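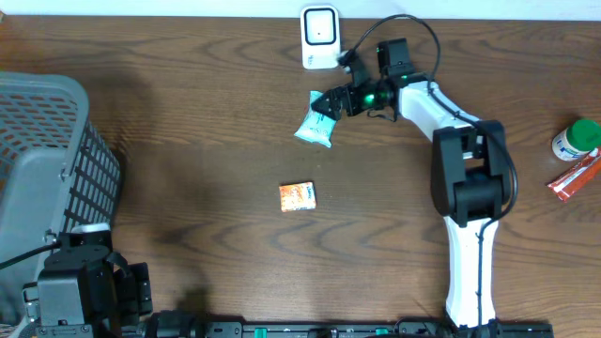 A light blue packet in the gripper, with the gray basket over on the left.

Stekeck opens its tabletop tidying demonstrations to everyone

Dahlgren, 22 May 2024 — I'm Embla Backlund, I run the demonstration work at Stekeck, and I get to share the news I've been sitting on since March: we are releasing Hetunik, a collection of over 3,000 hand-driven demonstrations of robot arms putting small everyday things into a basket. It's free for research and teaching, and you can start downloading it today!

If you've ever tried to write out in code how to pick up a crinkly snack packet, you'll know why we went this way. You can spend a week on the grasp and the packet folds in some new direction anyway. So we let people drive. An operator sits down at the controls, moves the arms through the job from start to finish, and we record the joint positions and the camera views the whole way along. A learning program can then work from those recordings. The operator's little hesitations and corrections are in there too, and I'm glad we kept them (there was a long discussion about trimming them out, and I was on the stubborn side of it).

The job itself is simple to say. There's a wooden table, a plastic basket, a handful of groceries and 2 arms on a shared rail. Put the things in the basket. We picked stuff you'd find in anybody's kitchen drawer: wrappers, little boxes, jars and bottles with screw caps. Soft things squash and smooth lids slide, and operators find out very fast which is which.

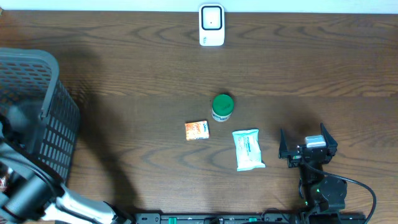
Åsmund Nordin told me the jars taught him more than anything else in the set. My first day I kept coming straight down on the lid, he said, and my hands wanted to hurry. Once I slowed down and thought about where the fingers had to be before they closed, the whole thing got calmer, and I think you can see that in the later recordings.

He's right, you can! Every recording in Hetunik is tagged with how long the operator had been driving at that point, so anyone curious about how practice changes a demonstration can sort by it. We also tag which arm did the work. Operators were free to choose, and most of them settled on a favorite side pretty early and then had to be nudged to swap.

We recorded failures on purpose as well. When an operator missed a grasp, we asked them to keep going and fix it,
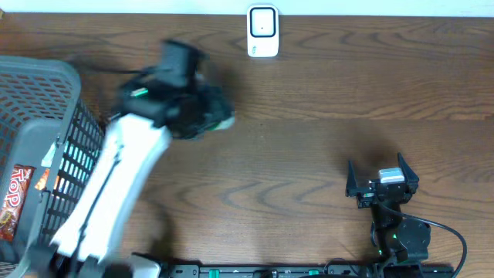
and those fixes are in the release with their own label. There are 200 of them in the first batch. I'd love to hear from anyone who trains with and without them, and I have a small bet riding on the answer.

Alongside the recordings you get Flesteo, our playback tool. It lines up the camera views with the arm motion so you can scrub back and forth and see what the operator was doing when the gripper closed. It runs on a normal laptop. The layout is a bit plain — we spent our time on making it quick — and suggestions are very welcome.

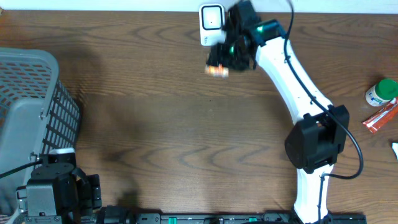

An item held at the fingertips, with a green-capped bottle and a wrapper at the right side of the table.

What's next? A second batch is planned, with more operators and a few awkward shapes that people here have been bringing in from home. If you'd like to drive the arms yourself, we're taking visitors at our Dahlgren workshop, and no experience is needed. Sessions last 2 hours, with a break in the middle for your wrists.

Download links, the format notes and the visitor sign-up form are on the Hetunik page of the Stekeck website. Press questions come straight to me, Embla Backlund, through the contact form there.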